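Rules corner: what counts as "put down"

Our house rules for simulated table work now run to 16 pages, and until Tuesday not one of them said what "put down" means. Annelies Moser found this out by asking, which is how most of our standards get written.

The old text said an item was placed when it was "at the target". Wellington Guerra took that to mean touching the bowl. Rogério Siqueira took it to mean let go of, and left alone. Both had been marking runs for Trurnix under the same heading, and both were very sure. 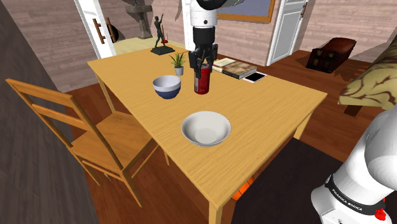

One arm, one table, something red in the gripper. 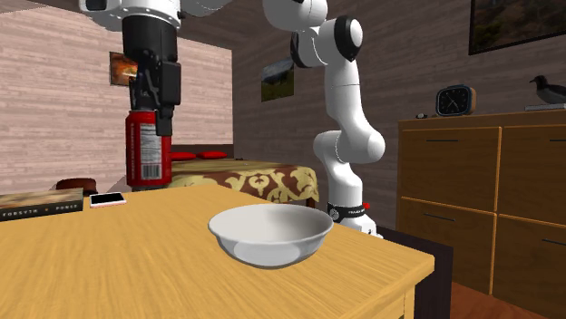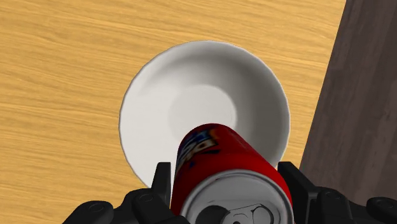

So, the new wording. An item is placed when the fingers are open, the arm has backed off and the item has stayed put for 2 seconds. Overlap in a camera view proves nothing, however good it looks. Anyone marking a run must check it from a second angle, and must write down which one. "Looked fine" is no longer a permitted entry – it appears 222 times in the old log, 3 of them in my handwriting.

Tipping over still counts as a fail. Adalberto Amaral has asked for a category called "nearly", and has been refused.

Comments

S. Guerra: Does the clock start when the fingers open or when the arm stops?

Annelies M.: When the arm stops. Page 16.

Adalberto: I'd still like "nearly".

Grurkitz Newsletter | Contact the editor | © Grurkitz | Back to top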